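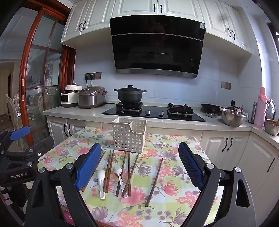

Most grasp segmenters get sold on a mean IoU number, and I have stopped believing that number for anything thin. A mask can score well on average and still be useless for picking something up. Take chopsticks on a flowered tablecloth, one lying across another, with white spoons in among them. The spoons are wide enough that losing a row of pixels on each side hardly matters. Lose the same row on a chopstick and the mask breaks into pieces, and your planner now thinks it has several short sticks. This page goes through how I check a mask model for thin objects before I let it near the grasp planner. It assumes you have Tadwood 2 or later installed and a folder of wrist-camera clips.

Step 1. Pick your test stills by hand

Do not let the sampler choose. The Tadwood sampler spreads its picks evenly over time, so you get a lot of near-identical stills from whenever the arm was slow. I pull 200 by hand. It takes an afternoon. Go for crossings, objects half behind a fingertip, and busy cloth. If all your stills have a plain table, you are testing the table.

Step 2. Label center lines as well as masks

Draw the mask as usual, then add a polyline down the middle of each thin object, end to end, including the part you can't see if both ends make it obvious. Where an end is hidden and you would be guessing, stop the line at the last visible point and set the end flag to "open". Signe Eskildsen argued with me over this for most of July and wanted the guess kept in. We tried it. The guesses differed between labelers by more than the model's error, so I took them out.

Step 3. Run the model at the planner's resolution

The Koubek weights ship with a demo that runs at full size. Your planner very likely doesn't. Set the input scale in the config to whatever the live node uses, then run:

tadwood predict --config live.yaml --stills thin/ --out pred/

If you skip this you will get nice results that have nothing to do with your robot. I have done it myself, twice.

Step 4. Score the breaks

For each center line, walk along it and note where it leaves the predicted mask. The script linebreak.py in the Ladley repo does this. It reports three things per object: the share of the line covered, the number of gaps, and whether the mask leaks into a neighbor. Ignore the first until you have looked at the other two. A stick with 95 percent coverage and one gap in the middle is a failed pick if the planner grabs the longer half and computes its balance point from that.

Leaks are worse. At a crossing, the model likes to swap the tails, so you end up with two bent objects where there should be two straight ones. Oľga Matoušek added a check for this that fits a straight line to each mask and complains if the residual is large. It's crude, and it will complain about anything that is meant to be curved. Turn it off for spoons.

Step 5. Now look at the angle

The planner only wants a point, a width and an angle. Compare the predicted angle with the one from your center line. Remember that a stick has no front, so 0 and 180 degrees are the same answer – the stock comparison in Tadwood gets this wrong and will show you huge errors that aren't there. Use --axis-symmetric.

For crossings near 45 degrees, check by eye. A merged mask there can give you an angle that sits neatly between the two sticks and closes the fingers on both.

What about the Plirnitz post-filter?

People keep recommending it. It bridges gaps by dilating the mask and shrinking it again. On separate objects it does help. On anything lying side by side it glues the pair together, and the paper that came with it has no side-by-side cases that I could find. On my set it fixed 26 breaks and I then spent the evening finding the new merges. I leave it off. If you want it on, rerun step 4 with it enabled and read the leak column first.

Known problem: linebreak.py crashes on polylines with a single point. Delete those from the label file before you run it.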